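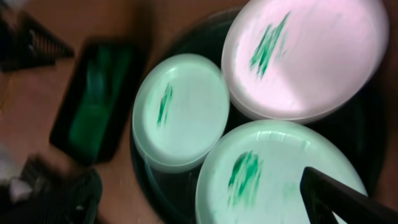 Washing-up class at Vavby hall fills up again, to the surprise of its teacher

A Friday morning course in how to wash a plate has taken all its places for the autumn, and there is now a waiting list. Lindalva Rezende, who runs it from the side room of Vavby hall, had expected to drop it after the summer.

"I put it on the programme in July because we had a gap between bread and bicycle repair," she said. "I thought we'd get two people and a dog."

The course runs for 4 weeks and costs 12 pounds, tea included. It teaches the hand-washing of dishes to adults, most of whom have been doing it for decades and would describe themselves as competent. Ms Rezende would not. She has views on the running tap, on the sponge that lives in the bottom of the sink, and on anyone who washes the roasting tin before the glasses.

For teaching purposes the food is replaced by green paint, mixed up thick and dabbed on to white plastic plates. Real leftovers were tried at the first session and abandoned when Raimonds Pētersons, a retired bus driver from Broswood, ate part of the exercise. Paint has the further advantage of showing up faults. Gravy can be smeared thinly over a plate and pass for clean under a kitchen light. Green paint on white goes a sort of mint colour and stays there as evidence.

"Everyone does the middle," said Ms Rezende. "They go round and round the middle like they're polishing a medal. Then I turn it to the window and there's a tidemark all the way round the rim."

The plates go into a big round tub, dark green, on the table. The tub is a point of dispute. Gervásio Peixoto, who teaches the bread class in the same room and shares its cupboards, believes it to be his dough tub, bought in 1996 and missing since the hall was repainted. Ms Rezende says it came with the room. Both parties have agreed to let it stay where it is until Christmas, and Mr Peixoto has been seen looking at it.

Stacking is discouraged. Plates piled one on another carry the mess from the face of one to the back of the next, and so everything has to be washed twice. Ms Rezende prefers them laid side by side in the tub as far as they will go. Anyone with more plates than tub is told to wait, a piece of advice that the class finds harder than the scrubbing.

The second week is given over to water, and here opinion in the room divides along family lines. Lawal Afolabi was brought up to wash in one bowl and rinse in another. His wife's family rinse under the tap. Her grandfather did not rinse at all, and lived to a good age with a faint taste of lemon about everything he served. Mr Afolabi joined the course, he said, to have the matter settled by somebody from outside.

It has been settled in favour of the second bowl. He has asked for this in writing.

Week three deals with cutlery and is said to be dull. Week four is pans, for which students bring their own, and which has produced the only tears so far. They belonged to a man who had been soaking the same milk pan since the spring and had it clean in a few minutes with a wooden spatula and some bicarbonate of soda.

Not everybody in Vavby is convinced. A letter on the hall noticeboard, signed only "Dishwasher Owner", asks whether the room might be put to better use and suggests table tennis. Underneath, in different handwriting, someone has asked Dishwasher Owner who does the wooden spoons. There has been no reply, though the drawing pins have been moved.

Phong Lại, who looks after bookings for the hall, said the course brought in more than the film club and left the sink in better order than it found it. The film club has yet to comment. He confirmed that table tennis had been looked into and that the table would not go through the door.

Mr Lại did raise one difficulty. On two occasions the paint has got on to the big brown table, which is also used by the quilters, and the quilters have noticed. Ms Rezende now has an old sheet for the purpose. She does not always remember to put it down. A quilter who gave her name only as Maureen said she had found a green thumbprint on a square that was meant to be a lighthouse, and that it was going to have to be a hill.

Numbers for the new term are limited by the sink, which takes one pair of elbows at a time. Those on the waiting list will be offered a single session in the half-term break, covering glasses and the correct folding of a tea towel. Ms Rezende would like it known that the towel is for the glasses alone and that plates can dry by themselves, as they have always been willing to do.

There is talk of an advanced course. Mr Pētersons has put his name down for it already, although there is no date and no list, and he had to bring his own piece of paper.

The autumn course meets on Fridays at half past ten in the side room, Vavby hall, by the back door. Aprons are provided. Rubber gloves are not, and anyone wanting the loan of a pair should speak to Mr Peixoto, who has 30 of them left over from something and does not wish to discuss it.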